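2025年1月23日 制御器の比較、続き

昨日の夜に仕掛けておいた分が全部終わっていた。エラーで止まったジョブなし。朝いちばんにログのフォルダがきれいに埋まっているのを見ると、それだけでもう一日分うれしい。

やっていることの確認。シミュレーション上のアームに二本指グリッパを付けて、机に置いた黒い箱の上面まで指先を持っていく。箱の上の部品に軽く触れて、離れて、初期姿勢に戻る。これを Vustden(関節空間で補間する、今まで使ってきた制御器)と Lamska(手先の位置と姿勢を直交座標で追う、新しいほう)で走らせて、軌道の滑らかさと、カメラから見たときの使いやすさを比べる。シーンの生成と実行管理は Sumow に任せている。

一回の試行は最大 2,000 ステップで打ち切り。試行は制御器ごとに同じ初期条件、同じ乱数の種。ここを揃えておかないと、箱の向きが違うだけで結果がひっくり返る(先週それで半日つぶした)。

まず Vustden。動きは相変わらず速い。初期姿勢から箱の手前までは気持ちいいくらい一気に行く。ただ最後の寄せで手先がゆるい弧を描くので、指先が横から入っていくことがある。箱の縁に近いところを狙うときはこれが怖い。縁をかすった試行はログの接触フラグで拾えるようにしてあるので、あとで別に集計する。

もうひとつ気になったのが肘の姿勢。同じ手先位置でも試行によって肘が低く出る解と高く出る解があって、低いほうに入ると机の面にかなり近いところを通る。衝突判定には掛かっていないが、余裕がない。Thanasis Giannakopoulos に見せたら「机との最小距離を毎ステップ書き出せば済む話では」と言われて、そのとおりだったので昼前に足した。数行で済んだ。もっと早くやればよかった!
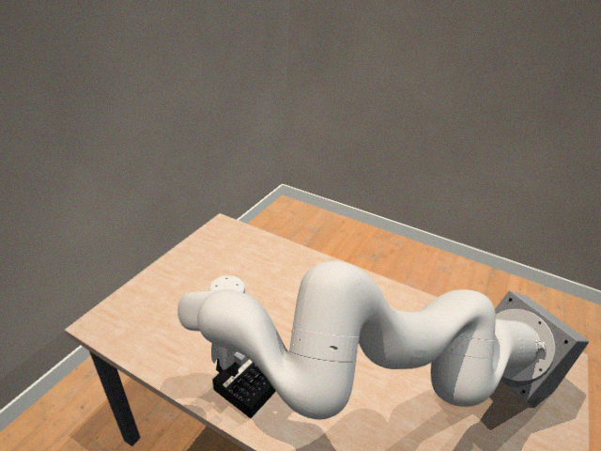

最小距離のログを入れてから Vustden を再走。予想どおり、肘が低い解のときだけ値がすとんと落ちる。グラフにすると二つの山にきれいに分かれて、ちょっと感動するくらいはっきりしている。つまり平均値を見ても何もわからない。今後この指標を報告するときは分布で出すこと。自分への注意として太く書いておきたい。

初期姿勢に少しだけ肘上げ方向のバイアスを入れると、低い山はだいぶ小さくなる。消えはしない。バイアスを強くすると今度は手首が特異点に近づいて、そこで速度が跳ねる。ちょうどいいところを探すのは後回し。

次に Lamska。これがすごくいい。手先がまっすぐ下りる。箱の上で一度止まって、それから垂直に降りていくのを三次元表示で眺めていると、いつまでも見ていられる。Ghizlane Hegazy も隣に来て、しばらく二人で黙って再生を回していた。

もちろん弱いところもある。遠い姿勢から出発すると、直線で結ぼうとして途中で関節の限界に当たる。当たると制御器が粘って、ステップを無駄に食う。一番ひどい試行は箱のそばに来るまでに 1,051 ステップ使っていた。打ち切りには届いていないけれど、半分以上を移動だけで使っている計算で、これはさすがに長い。該当の試行の再生を見ると、手首が行きつ戻りつして、迷子になった犬みたいだった。

ゲインは位置側を上げると寄せが速くなるが、止まるときに小さく揺れる。減衰も一緒に上げたら揺れは収まった。いったんこの値で固定。設定ファイルの名前に今日の日付を入れると毎回わけがわからなくなるので、Abdel Rahman の命名規則(うちの設定置き場のやつ)に合わせて登録した。古い設定は消さずに残してある。

カメラのほう。視点は制御器と独立だと思っていたけれど、見比べるとそうでもない。横寄りの低い視点だと、指先と箱の上下の隙間がよくわかる。Lamska の垂直降下はこの視点との相性が抜群で、指先の高さがそのまま画面の縦位置に出る。逆に奥行きはさっぱり。指先が箱の真上にいるのか手前にいるのか、一枚では判断できないことが多い。 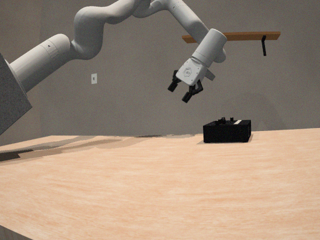 横寄りの視点。指は開いた状態で何も持っていない。黒い箱は右奥。

この視点でもう一つよかったのは、指先のパッドの傾きが読めること。姿勢のログと突き合わせるときに、数字だけ見ているより断然早い。姿勢の符号を取り違えていた箇所を一つ、これで見つけた。ロールの向き。直したら Lamska の姿勢誤差のグラフがすっと下がって、思わず声が出た。午前中に書いた姿勢誤差の表は全部捨てること。位置のほうは影響なし。

上から見下ろす広い視点は、アーム全体の形がわかる。肘の解がどちらに入ったかは再生を一目見れば判別できる。ただし問題は遮蔽で、前腕と手首が大きいぶん、肝心の指先と箱の接点が陰に入りやすい。Vustden の弧を描く寄せだと、最後の数十ステップで指先がほとんど見えなくなる試行がある。学習用の画像として使うなら、この視点だけでは足りない。

遮蔽の量をちゃんと数字にしたかったので、指先パッドのマスク画像から見えている画素の割合を毎ステップ出すようにした。閾値は 35 パーセント。これを下回ったら「見えていない」扱い。値に深い根拠はなくて、再生を見ながら「これは見えていると言っていい」と三人とも思えた下限がだいたいそこだったというだけ。あとで動かすかもしれないので、生の割合も一緒に残している。

ここで Ghizlane から質問。「箱がないシーンも混ぜたほうがよくない?」
これは大賛成。物がないときにも同じ視点で同じように動かしておけば、背景とアームだけで遮蔽の指標がどう振れるかがわかる。マスクの計算は対象物に依存しないはず、という思い込みの確認にもなる。Sumow で物体の読み込みを切るだけなのですぐ試した。
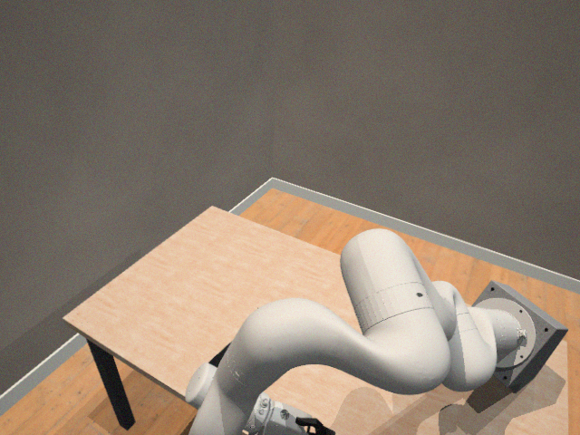
天板に物なし。手先は机の手前側の低い位置。

やってよかった。指標のほうは想定どおりで、物がなくても計算は壊れない。代わりに別のことがわかった。目標位置を箱の座標から相対で取っているので、箱がないと目標が既定値に落ちて、ランダムな初期目標の範囲がそのまま生きてしまう。範囲の下限が机の面より下にある。つまり机の外側では、手先を天板より低いところへ送ってもいいことになっていた。物があるときは表に出ないバグなので、ずっと気づかなかったと思う。

下限を天板の高さ足す余白に変更。机の端から外へ出るのを禁止するかどうかは Thanasis と意見が割れた。彼は「可動範囲を広く使うデータも欲しい」派、私は「今回の比較には要らない」派。今回は禁止、別の設定で許可、ということで落ち着いた。こういう話は三分で決まるのに、決まるまで二人ともやたら楽しそうにしゃべっていた、と Ghizlane に笑われた。

そのあと物ありに戻して、両方の制御器をもう一回。午後はほぼこれ。

で、思いつきで混ぜてみたのが大当たりだった。遠いところは Vustden、箱の手前まで来たら Lamska に渡す。切り替えは手先と箱の距離で決めて、切り替わるときに関節速度を引き継ぐ。引き継がないとがくんと来る(最初それでやって、再生を見て笑ってしまった)。速度を引き継いだだけで継ぎ目が目ではわからなくなった。速いところは速いまま、最後はまっすぐ降りる。いいとこ取り!
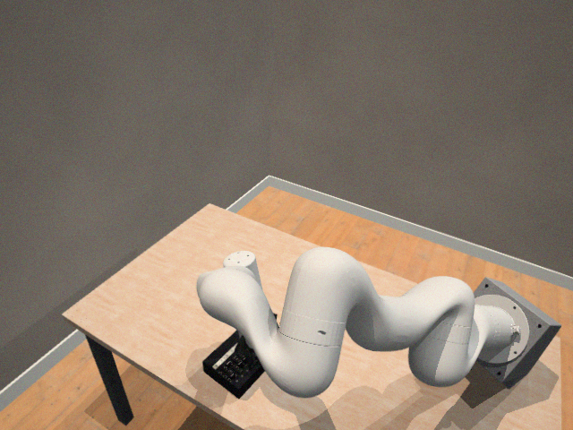 混合版でも、肘の解がどちらに入るかは前半の Vustden が決めてしまう。Lamska に渡った時点で肘が低いと、そのまま低い姿勢で降りていく。手先はきれいなのに肘が机すれすれ、という組み合わせが出る。最小距離のログを先に入れておいたおかげで、すぐ気づけた。渡す条件に「最小距離が余白以上」を足せばよさそうだが、足すと渡す機会を逃して Vustden のまま寄せきってしまう試行も出るはず。どう転ぶかは走らせてみないとわからない。

遮蔽の指標は、混合版と Lamska 単体でほとんど差が出なかった。最後の寄せが同じなので当たり前といえば当たり前。見下ろしの視点を左へ少し回して手首の陰を避ける案が Ghizlane から出ていて、これは筋がいい気がする。肘の見やすさを保ったままどこまで回せるか。回しすぎると今度は上腕の山が箱の手前に来る。

手首の向きを変えて指先を視点側に出す案も検討したが、接触のときの力の方向が変わるので今回はやらない。比較の条件が増えすぎる。

グリッパの開度についてメモ。今は全試行で開いたまま固定。閉じて一本の突き棒みたいに使うほうが、箱の上の細かい部品には触れやすいはず。開いていると反対側の指が隣の部品に当たる心配もある。Thanasis はすぐ試したがっているが、制御器の結論が出るまで我慢してもらう。私も試したくてうずうずしている。

今夜仕掛けるもの
混合版、切り替え距離を近め・中間・遠めの三通り。
Lamska 単体、姿勢の符号を直したあとの再走。
Vustden 単体、肘上げバイアスあり。
全部、横寄りと見下ろしの両視点で保存。マスクの生の割合も残す。

残り
午前の姿勢誤差の表を差し替える(私)
打ち切り判定が移動中と寄せの途中を区別していない件。ログに段階のラベルを付ける(Thanasis)
見下ろし視点の回転案、角度を変えて静止画で比較(Ghizlane)
目標範囲の下限の修正を、前に保存した設定にも反映するか決める。反映すると過去の結果と直接比べられなくなる。三月の報告までに決めれば間に合う。

追記。帰る前に混合版の最初の数試行だけ覗いた。遠めで切り替えるほうは前半からもう直線になりかけていて、例の関節限界で粘る癖が少し出ている。中間がよさそうな予感。続きは明日の朝のログで。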